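An Afternoon at the Zindham Open Day

Last updated: March

I signed up for the open day at Zindham because Katherine Usuga, who I used to work with at Bedoya, moved there last year and kept telling me to come. Doors opened at 2 and I was early, so I got coffee and a seat by the window. The parking lot is small. Use the street.

Orlando Yupanqui gave the opening talk. He kept it short and skipped the company history, which I liked. Their current project is called Tadby, and the goal is a robot that can tidy and rearrange an office after hours. They are 8 people. At the moment they have 672 recorded tasks, and he said most of them are dull on purpose - moving a bin, straightening a chair, putting a board back where it belongs.

How the recording works

The robot itself was in the other room, and I'll get to it. Most of the visit was about how they teach it. A person holds a gripper in each hand and does the job with those, with a camera at head height. The cubes with the black and white squares let the software work out where each hand is.

Ye-rin Nam ran this part. She said flat things are harder than they look, as you need both hands to agree about the angle. If one side gets ahead, the board twists and you start over. She does the large ones slowly and doesn't talk while she's doing them.
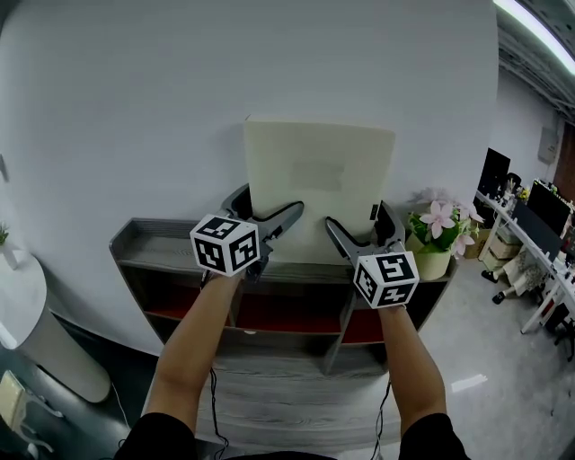
Trying it myself

Visitors got 3 tries each. The grippers are heavier than I expected and my wrists felt it that evening. I dropped a box lid twice and got it on the last go. Fredy Arango, who was next in line, got his first time and was decent about it.

After that we saw the robot pick up a cup and put it on a tray. It was slow, and it stopped once so they could restart it. Then it did the job. I left at 4:30 with a sticker and a parking ticket.

Comments

Marisol Puma: Did they say if the grippers will be for sale? We looked at the Fesari ones and they were over our budget.

Katherine Usuga: Not for now, Marisol. Thanks for coming, and sorry about the parking.

Fredy Arango: My second and third tries were terrible, for the record.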